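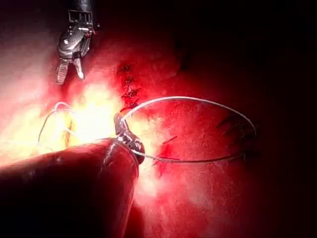

阅读时间：9分钟

远程操控示教员招募（缝合与打结方向，兼职为主，也欢迎全职）

先跟您打个招呼。我们是Komach，一个做手术器械自动化研究的团队，平时大部分时间都花在一件听上去很小的事情上：教机器人缝针。进针、出针、拉线、绕线、打结、收紧，每一步拆开来看都不复杂，可是连起来要做得顺，哪怕是练了很多年的人，也有手感好和手感不好的日子。机器人要学会这些，眼下最可靠的办法还是由人坐在操控台前，一遍一遍地做给它看。所以我们想找一些手稳、耐得住性子、又愿意把自己的手上功夫慢慢讲出来的朋友，来做我们的示教员。

这份招募写得比较长，因为上一轮有不少朋友来了以后才发现跟自己想的不太一样，我们觉得挺过意不去的。这一次就尽量把能说的都先说了，您泡杯茶慢慢看，看完觉得合适再报名也不迟。

一、项目大概是什么样子

这个项目叫Nallero，从去年年中开始筹备，现在进入集中采集阶段。简单讲，我们要积累一大批由人远程操控完成的缝合动作，每一段都带着两支器械的运动轨迹、夹爪开合的信号，还有腕部小相机和主镜头的同步画面。模型拿这些示范去学，学完以后在练习台上自己试，试得不好的地方，我们再请示教员回来补做。

这一阶段的目标是采满3260段合格示范。所谓合格，不要求每一段都漂亮。线绕得松了一点，第一次没夹住、退回来重新夹，这些我们都要，而且很珍惜，因为机器人将来自己做的时候也会遇到。我们不要的是中途发呆、随手乱动，或者为了赶数量把后半段草草收掉的那种。

操作全部在练习材料和离体组织上进行，不涉及任何病人，也不涉及活体动物。离体组织由有资质的供应方提供，当天用当天处理。如果您对生物组织的颜色或者气味比较敏感，请在报名时告诉我们一声，我们可以把您排到只用硅胶垫的那几班，完全不影响录用，也不会有人觉得您娇气。

二、您每天会做些什么

您会坐在一台叫Ollell的主从操控台前面，双手各握一只手柄，脚下有踏板，用来切换镜头和暂停器械跟随。您手上动多少，器械按设定好的比例缩小了跟着动。刚上手的人几乎都会觉得别扭，总想把胳膊抬起来，或者不自觉地把脑袋往前探，过两三天就好了，请不要因为头一天做得狼狈就打退堂鼓。

一班里面，大致会轮换下面这些任务：

1. 单针进出：在标好的两点之间进针、出针，把线拉到合适的长度，停住。
2. 绕线成环：一支器械带着线绕过另一支，形成线环，再去夹线尾。这是目前模型学得最吃力的一段，也是我们最缺示范的一段，所以会排得比较多。
3. 打结与收紧：方结为主，外科结为辅。收紧的时候请留意力度，操控台没有力反馈，全靠眼睛看线和组织的变化，这一点对外科出身的朋友反而需要适应。
4. 失误与补救：我们会事先摆好一些不太理想的开局，比如线尾缩到了器械后面，线环翻了，或者夹到的位置偏了，请您照自己习惯的办法把它救回来。
5. 口头标注：每做完一组，回看其中一两段，对着话筒说说刚才为什么在那个地方停了一下，为什么换了个方向绕。不用讲得像上课，平常怎么说话就怎么说。

另外还有一项是手把手拖动示教，在隔壁那台Orlandini轻型臂上进行，握着它的末端直接带着走，主要用来教器械靠近和撤离的路线。这部分不需要操控台经验，强度也低一些，一般安排在下午的后半段，给大家的眼睛放个假。

三、我们想找什么样的人

外科住院医师、规培生、手术室护士、兽医、医学院高年级的同学，有过打结和缝合训练的，我们当然很欢迎。不过请别因为自己不是学医的就把这一页关掉。上一轮里有做钟表维修的，有做仿真饵的，还有一位在家做了很多年刺绣的阿姨，她绕线的动作又匀又干净，到现在我们做演示还常常拿她的那几段出来放。

我们真正在意的是这么几件事：

年满十八周岁，双手活动自如，没有明显的震颤。左利手特别欢迎，我们的数据里左手主导的示范实在太少了。

矫正后视力正常，能看立体画面。操控台的目镜是双眼立体的，有些朋友看久了会头晕，试做那天就能知道，不必事先担心。

能连续坐着专心做四十分钟，中间有休息。

能用普通话把自己的动作讲明白，带点口音没有关系，我们组里南腔北调的都有。

能保证至少连续来四周。每个人的手法都有自己的习惯，做得太短，刚刚练熟就走了，您可惜，我们也可惜。

以前玩过遥控模型、做过显微焊接，或者游戏手柄用得很熟的，都可以在报名表里写一笔。这些不算硬条件，但我们看到了会很高兴。

四、时间和待遇

每班四小时，其中真正握着手柄的时间控制在两个半小时以内，其余是准备、回看、标注和休息。上午班九点开始，下午班两点开始，每周至少排三班，至多六班。想做全职的朋友，可以上下午轮换着来，一部分时间做示教，一部分时间参加数据检查。

报酬按班结算，每班200元的基础补贴，加上按任务难度计算的示教费，难度系数在签约之前会给您一张完整的表，写得清清楚楚。请注意，示教费跟任务的种类有关，跟您那天合格了多少段没有关系。我们早先试过按段数计，结果大家都做得很急，线拉得噼里啪啦的，后来就改掉了。培训期间照常发基础补贴，试做那天也有交通补助。

中午有一顿饭，是楼下食堂的，水平一般，胜在热乎。茶水间有咖啡和茶，但请不要在上班前喝太浓的咖啡，手会替您说实话的。

签约后我们会为您购买意外险。操作离体组织时统一提供手套、围裙和护目镜，换料和清理由实验室的同事完成，您不需要接触刀片和缝针。

五、培训怎么安排

培训一共五个半天，尽量排在同一周里。头一个半天只熟悉设备，调座椅、调目镜、练踏板，把小环从一根柱子上套到另一根柱子上。第二、第三个半天在硅胶垫上练单针和绕线，旁边一直有带教的同事陪着。第四个半天开始接触离体组织，选择只做硅胶垫的朋友，这半天换成补救类任务的练习。最后半天按正式流程完整地走一遍，从登记、校准、示教一直到标注，做完大家坐下来聊一聊，看看彼此合不合适。

有一点想提前说：在操控台上，慢一些没有关系，停下来想一想也没有关系，但请尽量让每个动作都有去处。机器人分不清您是在犹豫还是在示范，您手上画了一个多余的圈，它就老老实实地学一个多余的圈。刚开始的时候带教同事可能会反复提醒这件事，请多担待，我们自己当初也是这样被提醒过来的。

六、关于数据和隐私

我们记录的是器械的运动、踏板和夹爪的信号、器械端的画面，以及您的口头标注。操控台前没有拍摄人脸的相机。口头标注会转成文字使用，原始录音在转写核对完以后删除。每位示教员在数据里只有一个编号，您的姓名和联系方式跟编号分开存放，由行政同事保管。

您可以随时退出，退出以后已经完成的班次照常结算。如果希望把自己做过的示范从后续训练中撤下来，书面告诉我们就行，不需要说明理由。已经训练完成的模型没有办法逐段剔除，这一点会在知情同意书里写明，签字以前请仔细读，有不明白的地方尽管问，问多久都行。

七、怎么报名

请到Komach前台领取纸质报名表，或者在我们官网的招募页面填写。除了基本信息以外，麻烦您写一小段话，讲一讲您平时用手做的、做得最细的一件事是什么，怎么做的，哪里最容易出错。这段话我们每一份都会认真读，写长写短都可以，文笔好不好完全不重要。

收到报名表以后，我们会在一周之内打电话约试做。试做大约一个小时，内容是套环和一次简单的硅胶垫缝合，做不完也不要紧，主要是看看您坐在目镜前面舒不舒服，以及对这件事有没有兴趣。试做地点在二楼102室，出电梯往左走（房号是老楼留下来的编法，请别跑到一楼去找，一楼是仓库）。

请穿袖口收紧一点的衣服，手表和戒指最好留在家里，或者放进门口的储物柜。戴眼镜的朋友照常戴着来，目镜可以调。刚做过美甲的朋友也请放心来，指甲不要太长就好。

正式采集从3月开始，培训会排在那之前，名额满了以后报名的朋友会进入候补名单，有人调班或者退出时依次联系。

八、还有几个常被问到的事情

能不能两个人一起来？可以，但操控台是单人的，会给两位排不同的时段或者不同的任务。

学校的同学能不能算实习？可以开实习证明，请带上学校的模板，我们不太会自己写这种东西。

会不会学到真正的手术技能？您的绕线和打结肯定会比来的时候熟，但这不是临床培训，我们不发任何资质证书，也请不要拿在这里的经历去替代正规训练。

手柄用久了手腕会不会疼？姿势对了一般不会。座椅和扶手都能调，带教同事每天开班前会帮您看一遍。觉得酸了请马上说，当班剩下的时间改做标注，补贴不变。

能不能带自己习惯的打结方法来？太能了，我们盼的就是这个。标准手法只有那么几种，可是每个人救线的办法都不一样，越是您觉得“这也要讲吗”的小动作，我们越想看。

Komach Nallero项目组
2026年1月14日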